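The Left Shoe

It was a Sunday in March when the green pumps came into the shop, and I remember it because we had only the side door open. 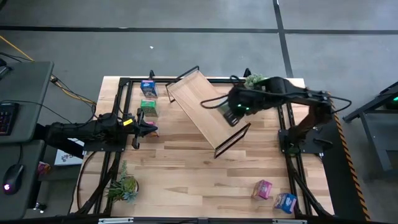
"Can a satin heel be dyed twice?" the woman asked me, before she had even put down her bag.

"It can, as long as you go darker the second time and give the first color a full day to settle."

She thought that over. They were Butel pumps, pointed at the toe, with a thin strap that buckled at the ankle, and she had paid 780 for them back when she was dancing at the Drellis and money came in by the handful (and went out the same way, she said, laughing). They had been ivory once. Then she dyed them green for her sister's wedding, and her sister had never quite forgiven the green.

Now her sister was getting married again, at 70, to a man who sold hats, and this time she had asked for navy.

"Just the left one is worn," she told me. "I always led with the left."

I turned it over and there was the heel tip, ground down on the outside like a pencil, and inside, in faded gold, the name of the old Bélanger store on the hill where my mother used to buy her church shoes, always a half size too small, bless her, because they were on sale. I must have talked about my mother for a good long while. The woman didn't seem to mind, and she even took the stool.

I wrote her a ticket for Thursday at 11 and charged her for the one heel.

When she had gone I mixed the navy, and then I set the green shoes up on the shelf by the window and let them have the afternoon.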